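Press release
03/03/2024

Listora brings its travelling toy library to Saragih, and you're all invited

I've been meaning to write one of these properly for ages, and now I've got a very good excuse. Listora, the toy-lending scheme I started in my front room, is opening its first permanent home in Saragih this spring. We've signed the lease, we've got the keys, and I have already lost one set of them (found again, in my other coat).

If you haven't come across us before, we lend toys the way a library lends books. You join, you choose, you take things home for a few weeks, and then you bring them back and choose again. There are puzzles, pull-alongs, dressing-up clothes, garden games, train track by the yard, musical things that I apologise to every parent for in advance, and a big shelf of board games for older children and grown-ups. Up to now we've done all this out of the back of a van, parking up in village halls and school playgrounds and once, for a very wet fortnight, in a garden centre.

The van is called Ako and she isn't retiring. She'll carry on doing the rounds of the villages, and families out that way will see no change to their stops. What's new is that if you live in or near Saragih you'll be able to drop in whenever we're open and have a proper look at everything, without standing on a folding step in the drizzle while I shout the names of jigsaws at you.

We now have 1000 toys and games in the collection. When I started I had one bookcase, most of it my own children's outgrown farm animals and a marble run with half the marbles gone. Almost everything since then has been given to us, and a good deal of it arrived in carrier bags on the doorstep, which I still find exciting every single time. In February alone 291 things were borrowed, our busiest month ever, and I think the weather had a lot to do with it!

The new place used to be a shoe shop. It has a wide front window, a stockroom with excellent deep shelves that were obviously made for boots and will now be home to the bigger boxed sets, and a lovely worn wooden floor which we've decided to leave alone. There's level access from the street, room for buggies inside the door, and a loo with a changing table. We've painted the walls a warm yellow. It took three goes to get the yellow right and I don't want to talk about the first two. 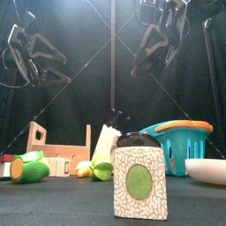 Lots of people ask me how we decide what goes on the shelves, so I'll say a bit about it while I have the chance. Every donation is looked over, cleaned, and then played with. I do mean played with, because a toy can look perfect in its box and be no fun whatsoever once it's out. My favourite way to find out is to crowd a tabletop with toys, all jumbled up together, and let children loose on it. A neat row makes them polite. A good muddle gets them rummaging, and within minutes you can see which things are being carried off under one arm and which ones keep getting pushed aside to reach something better. The carried-off ones go straight into the collection. The others get a second chance another day, and if they still don't find any takers they go on to a charity shop.

Membership will cost 8 pounds a year for a household, whatever size your household is, and you can have up to 6 items out at a time. That's the same as the van, and if you're already a van member your card works in both. Childminders, playgroups and schools can have a group card – ask me for the details, as it depends a little on how many children you look after. If the fee is a struggle, just tell whoever's on the desk and we'll sort you out with a free card. You won't have to fill anything in or explain yourself.

We don't charge fines. I know some people will think that's daft, but we've never had them on the van and things do come back, sometimes with a very sweet note and once with a biscuit wedged in the works. If a piece goes missing, put a slip in the box telling us which one, and we'll have a hunt through the spares drawers. If something breaks, bring it back broken. Toys get broken by being played with and I'd much sooner know it was loved.

The spares drawers deserve a mention of their own. They hold odd dice, counters, wheels, dolls' shoes, jigsaw pieces with nowhere to go and a frankly worrying number of plastic sheep. From opening day anyone can come in and look through them, member or not. If you've got a game at home that's been unplayable for years for want of one little piece, bring a note of what it needs and you might be lucky.

We'll also be running a mending table. This is being set up with help from Grelus, the repair workshop over the road, who are lending us tools and a good solid bench and will be showing people how to do simple fixes: re-stringing a pull-along, gluing a wobbly chair leg on a doll's house set, getting the gunk out of a battery compartment. Children are very welcome to have a go with a grown-up beside them. Bring your own poorly toys too, as it isn't only for things that belong to us.

On opening day itself there'll be no speeches, unless you count me saying hello. We'll have the board games out on tables at the back, a train track running as far across the floor as the pieces will stretch, and a quiet corner behind the bookshelves with cushions and soft toys for anyone who finds the rest of it a bit much. Tea, squash and cake will be going all day. Ako will be parked outside with her doors open so that the van regulars feel at home and everyone else can see where it all began. You can join on the spot and take your first toys away with you, so do bring a decent bag.

The exact date and our opening hours will go up in the shop window as soon as the shelving is finished, and I'll put notices up at all the van stops as well. Please don't travel in specially before then, though if you're passing and see the lights on you're welcome to knock.

Things we'd love to be given, if you're having a clear-out: wooden blocks, train track of any make, dressing-up clothes for bigger children, games for two players, and garden toys now that the evenings are getting lighter. Things we've got plenty of, thank you: soft toys, snap cards and sheep. Please check with us before bringing anything very large, as we've only got so much stockroom and the last rocking horse had to come home with me.

Notes for editors

Listora is a toy library lending to families, childminders and schools in Saragih and the villages nearby, from its new shop and from Ako, its travelling van. Household membership is 8 pounds a year, with free cards for anyone who needs one.

I'm happy to chat to newspapers, radio and parish magazines, and to show people round before we open. Evenings are easiest for a phone call. If you'd like to take pictures of children playing, let me know beforehand so I can ask the families who'll be in.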